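Reading time: 2 min

3.2 Demonstration procedure

Demonstrations were recorded by teleoperation. The operator moved the Kotham leader arm and the gripper followed; 70 runs were kept.

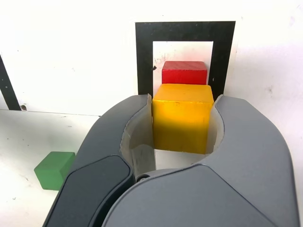
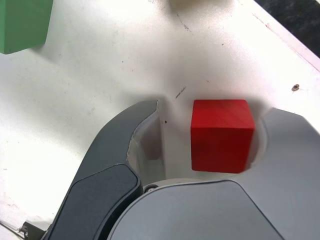 Figure 4. Gripper with coloured wooden blocks: yellow cube held (first), red cube between the fingers (second).

Runs with a dropped block were discarded - 10 in total.

Related reports
Rirkell: joystick latency
Naqvi grasp labelling

Comments
Ewurabena Akpalu: Which control rate?
Adwoa Agbenyega: See 3.4.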